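Fruit sorting (household)

Fruit sorting is the ordinary kitchen task of dividing mixed fruit into groups before it is stored, served or cooked. It is usually done on a worktop or table, with the fruit spread out in a single layer so that each piece can be seen and turned. The fruit may be grouped by kind, by colour, by size or by how ripe it is.

Method

The mixed fruit is tipped or lifted out of its bag and laid on a clean surface. A pale worktop is often preferred, as dark fruit and bruised skin show up well against it. One kind is then chosen and moved to a plate, and the rest is left where it lies until its turn comes. Small citrus fruit is commonly taken first - the colour is easy to pick out and the skin stands up to handling.

Round fruit rolls, and a plate with a wide rim and a shallow middle holds a few pieces without stacking. Deeper bowls take more but hide the lower layer, where soft spots can go unnoticed.

Regional practice

In Serkesik the sorting of windfalls and shop fruit together was once a regular job in September. A household guide by Miklós Győri, printed in Brastia in 2000, gives it 42 pages and recommends one plate for each kind. Győri advises against washing the fruit until after it has been sorted.

Colour and ripeness

Colour is a quick guide but not a safe one. Olive-green fruit may be unripe or may simply be of a green variety, and very dark skins can hide bruising. Brown speckles on a tan skin are normal in many kinds. Gentle pressure near the stem is the usual second check.

Small oranges on a green plate, with other fruit still on the worktop

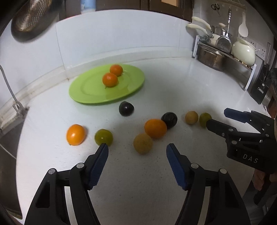
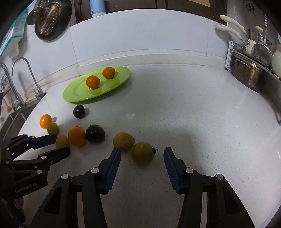

Kirstin Rennie disagrees with Győri on the order of work, arguing that fruit should be sorted by ripeness first and by kind only afterwards, as one overripe piece can spoil its neighbours whatever they are.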